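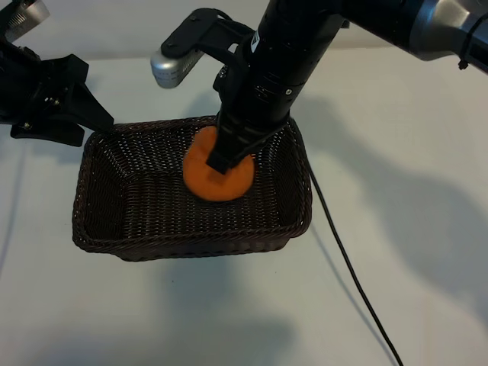
I bought the Alham bread basket in the small size to hold fruit on the kitchen table. It cost 304 crowns at Bartoš, the housewares shop near the tram stop, and I have used it every day for 2 months.

The Alham is a plain rectangular basket in dark brown with sloped sides and a flat bottom. It does not rock or slide on my table. The weave is tight, so grapes stay put and crumbs mostly do too. That makes it slow to clean. I turn it over, tap it out and go along the corners with a dry brush. 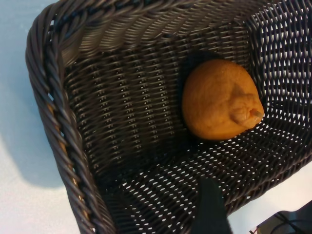 The rim is the best part. It is braided, thick enough to grip with one hand, and none of the ends on mine have worked loose. My old Trirneck basket had a thin wrapped edge that started to unravel in the first winter. The Trirneck was also deeper, and fruit at the bottom got forgotten. In the Alham a single orange or lemon is easy to spot against the dark weave.

There are two things I don't like. It smelled faintly of varnish for the first week, so I left it by an open window before putting food in it. Also, the color on the website is lighter than the color you get. If you want it to match a honey-colored table, go see one in the store.
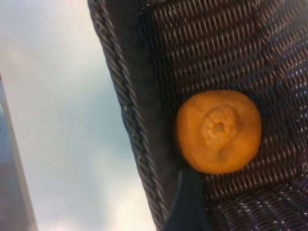 Celley, January

A short update. The basket moved with us and came out of the box in the same shape it went in. I now keep citrus in it and put apples in a bowl. The smell is gone. One strand on the underside has a small split, but it doesn't catch on anything.

I would buy it again at this price. For bread for more than four people, get the larger size.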